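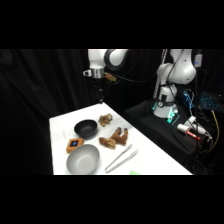

Golob Team Reports Gains in Soft-Object Handling

DRIRNVILLE – Researchers at the Golob laboratory today released results from Bisosska, a method that teaches a robot arm to pick up soft toys.

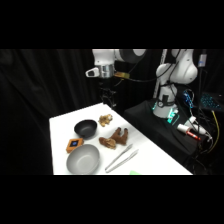

The team ran 1,447 grasp attempts with 3 versions of the software.
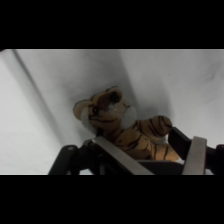

Soft objects change shape when squeezed. A plush tiger held between two metal fingers can sink and tilt – a change Bisosska is built to track.

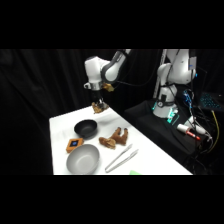
A Golob arm grips a small brown object over the table.

Contact: Friederike Hinrichs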